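The blue bowl stays

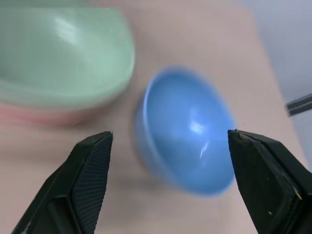 The bowl in question, light blue and nothing fancy.

So I've been clearing out the kitchen cabinets for what feels like my entire adult life (it's been since Tuesday) and I need to talk about bowls. We have a lot of bowls. We have the white ones from when we got married, the brown ones my aunt gave us when she moved to Sidstead, a stack of those tiny ones you're supposed to put soy sauce in, and a wooden one the size of a hubcap that has been out of the cabinet maybe twice. And then there's the blue one.

I got it for $13 at the Biwott spring sale back in May. I went in for a colander! I did not come home with a colander. It was on a shelf by itself with a sticker on the bottom that took two evenings and a lot of cooking oil to get off, and I've used it pretty much every day since.

Plain all over, no pattern, no little bird painted on the side. I used to be a pattern person, so this is growth. I love how the inside catches the light. It's the right size for oatmeal, the right size for two scrambled eggs, and the right size for the amount of popcorn I tell myself I'm going to eat.

Anyway, the cabinets. My rule going in was that every bowl had to come out, get washed, and get put back only if I could remember the last meal I ate out of it. That sounded great when I said it out loud to Joyce on the phone. By lunchtime I had bowls on the counter, bowls on the stove, bowls on top of the fridge, and I was eating a sandwich standing up over the sink with no idea where the plates had gone.

Here's where I ended up. The white ones stay, minus the two with chips. The brown ones went to Tomás downstairs, who just moved in and was eating cereal out of a saucepan. The soy sauce ones I wanted to give away, but then I used one for paper clips and another for my earrings and now apparently they all have jobs. The hubcap is on top of the bookcase looking important. I'm still undecided on the mixing bowls. One of them has a lid that fits and the other has a lid that fits if you lean on it.

Oh, and I lined the shelves! I used the gray ribbed stuff, 20 feet of it, and I cut the first piece too short and had to patch the back corner with a scrap. You can't see it unless you're really in there with a flashlight. If you're doing this yourself, cut it long and trim it once it's lying flat. Also wipe the shelf first. I found a bay leaf in there that I'm fairly sure came with the apartment.

The blue one doesn't even go back in the cabinet most days. It gets washed after breakfast, sits on the rack for a bit, and then I'm using it again for something. I did go back to Biwott to see if they had another, and the guy said they might get more in the spring, so I left my number. I'd like one more. Two, if they're still $13.

Next weekend is the drawer with all the lids. Joyce has offered to come over and help, and I've told her to bring snacks and a trash bag.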